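Cómo doblar bolsas de malla para la lavadora (y volver a encontrarlas)

Guías de la casa > Lavadero > Doblar y guardar

Las bolsas de malla se compran para proteger la ropa delicada y acaban hechas una bola detrás del detergente. Conozco el fenómeno de cerca. Durante años tuve las mías en un cajón que solo se abría si antes metías la mano por la rendija y empujabas hacia abajo. Doblarlas lleva un par de minutos y no exige talento, virtud que valoro cada vez más.

Qué necesitas

Una mesa lisa y despejada. Las bolsas, bien secas. Una caja baja, o la mitad de un cajón si consigues que alguien te la ceda. La plancha se queda en el armario: la malla suele ser sintética y el calor la deja con el aspecto de una loncha de queso olvidada al sol.

Paso 1. Vaciar

Dale la vuelta a cada bolsa y sacúdela. Salen calcetines, pelusas y, en mi caso, un tique de 200 coronas de la tienda de Dostavholm que ya daba por perdido. Mira también las costuras, donde se esconden los hilos sueltos.

Paso 2. Cerrar

Sube la cremallera hasta el final y mete el tirador bajo su funda, si la tiene. Una cremallera a medio cerrar se engancha en la bolsa de al lado y entonces ya no guardas bolsas, guardas una cadena.

Paso 3. Alisar

Extiende la bolsa con la cremallera arriba y pasa la palma desde el centro hacia fuera. La malla tiene memoria y opiniones propias. No hace falta que quede perfecta, basta con que las dos capas coincidan más o menos en los bordes.

Paso 4. Doblar

Lleva un lateral hacia el centro y el otro encima, hasta tener una tira. Luego dobla la tira por la mitad y otra vez por la mitad, empezando por el extremo contrario a la cremallera. Aplasta un poco con la mano entre doblez y doblez para sacar el aire.

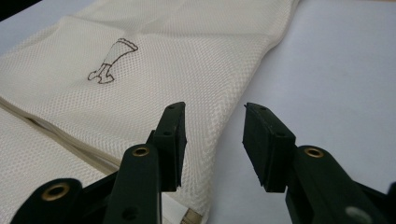
Los bordes se van a ondular un poco y las arrugas en diagonal no desaparecen del todo. Déjalas. He visto a personas adultas repetir este paso 2 veces y perder la paciencia en la tercera, por una bolsa que iba a volver a la lavadora esa misma tarde.

Si la tuya lleva algún dibujo, procura que quede en la cara de fuera. Un calcetín, una bota, lo que sea: te ahorra la etiqueta. Yo uso una para calcetines y otra para medias, y el sistema funciona en casa salvo con quienes viven en ella.

Paso 5. Guardar

Ponlas de pie en la caja, con el doblez hacia arriba, como fichas de un archivo. Apiladas también caben – pero la que buscas estará debajo. Las grandes, al fondo.

Dudas frecuentes

¿Y enrollarlas? Se puede. Se desenrollan solas en cuanto cierras el cajón, eso sí.

¿Sirve para bolsas redondas, de las de sujetador? Regular. Aplánalas, dóblalas por la mitad y no les pidas más.

¿Cada cuánto hay que repetirlo? Después de cada lavado, me temo.

Guía n.º 3826 del archivo doméstico de Visine. Siguiente: n.º 3879, «Sábanas bajeras: negociar con las esquinas».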